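Clusen (operating system)

Clusen is a mobile operating system for budget handsets, first released by the phone maker Hekcombe. It is built on a Linux kernel and is delivered to phones as signed over-the-air packages. The current stable branch is Clusen 9.

Development

The project began as an internal replacement for the menu software on Hekcombe's keypad phones. Zainab Balogun, the lead engineer through the first four branches, split the system into a fixed base image and a separate application layer, so that carriers could change the second without retesting the first. Touch input was added in the third branch.

Update process

Each phone keeps two copies of the base image. A new build is written to the inactive copy, and the phone switches to it at the next restart. If the home screen does not load within 80 seconds, the boot loader returns to the older copy. A typical package is around 156 MB. Builds are released in March and September, with security fixes in between. Carrier models receive them later than unlocked ones, as each carrier signs its own application layer.

Supported devices

Hekcombe Garba and Garba Plus
Hekcombe Prilbridge (unlocked and carrier models)

The original Garba is limited to Clusen 8 by the size of its system partition.

Applications

The Clusen catalog listed 1,652 applications when branch 9 was released. Android packages are not supported. 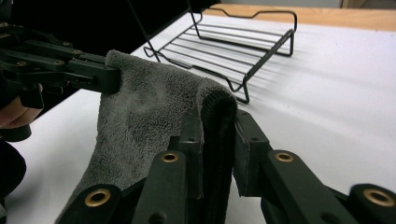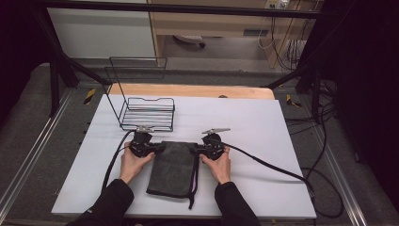
See also

Over-the-air update
Boot loader
Mobile operating system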